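Ellimdale Policy Forum
Staff Resources: Preparing for Press and Broadcast Appearances

Care of Clothing for Spokespeople and Fellows

Issued by the Office of Communications. Last revised November 9, 2025.

Members of staff who speak on behalf of the Forum are asked to read this page before their first engagement and to keep it to hand when travelling. It covers the care, pressing and packing of ordinary business clothing. Guidance on interview technique and on clearing remarks in advance is held separately by Jocelyn Aquino, Director of Media Relations.

Choosing a shirt

Plain, mid-toned colours are preferred for television. Royal blue, soft grey and pale pink all reproduce well. Fine stripes and small checks shimmer on many studio cameras and should be kept for radio and print. Bright white may be worn under a dark jacket but is best avoided alone.

A cotton shirt with a small proportion of polyester will crease less during a long wait. Pure linen is not suitable for any engagement that involves sitting down beforehand.

Washing

Turn shirts inside out and fasten every second button. Wash at the temperature on the care label with similar colours. Do not fill the drum more than two-thirds full. A slower spin leaves fewer hard creases, and 1,000 revolutions a minute should be treated as the upper limit for business shirts.

Collars and cuffs may be treated with a little washing-up liquid, worked in with a soft brush and left for 10 minutes before the wash. Make-up from a studio chair responds to the same treatment. It should not be rubbed with a dry tissue, which pushes it further into the weave.

Remove shirts as soon as the cycle ends. Shake each one firmly by the shoulders, then by the hem, and hang it on a broad hanger with the top button closed. 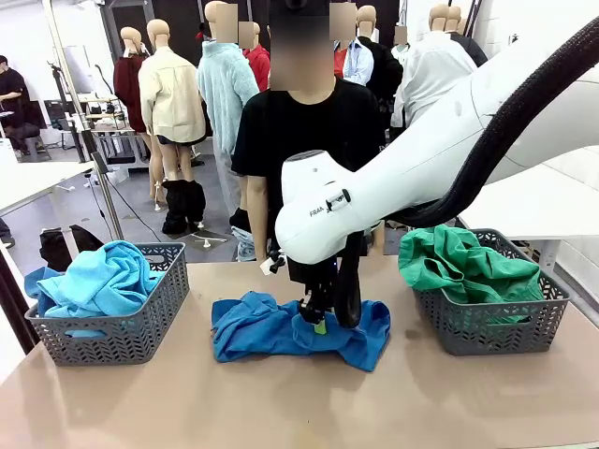

A creased blue shirt spread on a table.

Pressing

Shirts are easiest to iron while slightly damp. If the cloth has dried fully, spray it with clean water, roll it up and leave it for a few minutes. The recommended order is collar, yoke, cuffs, sleeves, back and fronts. Press the collar from the points towards the middle, first on the underside and then on the outer face.

Where no ironing board is available, a table covered with a folded blanket and a clean cotton sheet will serve. Check first that the surface can bear heat — varnished tops mark easily. Empty the iron of water before putting it away.

A travel steamer will relax light creases in the body of a shirt but will not give a crisp collar. Hold it a short distance from the cloth and allow the shirt to cool on the hanger before dressing. The Forum keeps two steamers at the Surkgate office. They may be borrowed from Delia Lagos at reception and should be returned the next working day.

Packing for overnight engagements

Lay the shirt face down, fold the sleeves across the back and bring the hem up in two folds. A sheet of tissue paper between the folds softens the crease line. Place shirts above shoes and papers, and unpack on arrival. Staff attending the regional conference at Zoltdale each April are advised to carry one spare shirt in hand luggage.

Marks and small repairs

Ink should be blotted, never rubbed. Coffee may be rinsed from the back of the cloth under a cold tap. Grease is best covered with cornflour for an hour and then brushed off — hot water before this stage will set the mark. A spare button, a needle and matching thread should be carried in every overnight bag.

Cleaning costs

Reasonable dry-cleaning costs arising from a scheduled appearance may be claimed within 36 days. Claims should be sent with a receipt to Boris Kadrić in Finance. Purchases of new clothing are not covered.

Questions about this page should be addressed to Brittany Campbell, Communications Officer.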